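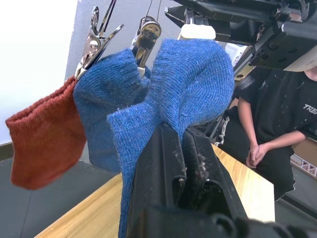

*Blue sock, white clip.*

In March I opened my first wallet for the coin of our town, which is called the Prallis. I want to write down how it went, because a few readers asked me if it is worth the trouble.

The idea is simple. You pay in normal money and you receive Prallis in the app, and then you can spend them in shops in Onmont that have the green sticker on the door. For every 200 you buy, you get 10 extra. The extra ones expire after 2 months, and this I learned only when I read the terms for the second time.

Registration was slower than I expected. The app wanted a photo of my residence card, and it refused the first two. After this I had to write 12 recovery words on paper. I did it at the kitchen table and then put the paper in a book. I will not say which book.

My first payment was at Pichler, the bakery near the bus station. The girl at the counter had to call her colleague, and together they found the right button. Bread and two rolls, paid with a blockchain! I must say it felt the same as paying with a card, only with more waiting.

The list in the app shows 389 shops. Many of them are hairdressers and places for phone repair. My supermarket is not there, and also not the pharmacy. So I can use the coin for bread, for coffee and for a haircut, but most of my money goes to other places.

What I do not like is that you cannot change it back. If you buy too much, it stays Prallis until you spend it. For this reason I would not call it an investment, even if some people in the Pundutus forum write about it like one. The price is fixed, so I do not understand what they are hoping for.

I still have 64 in the wallet. The haircut will take half of it.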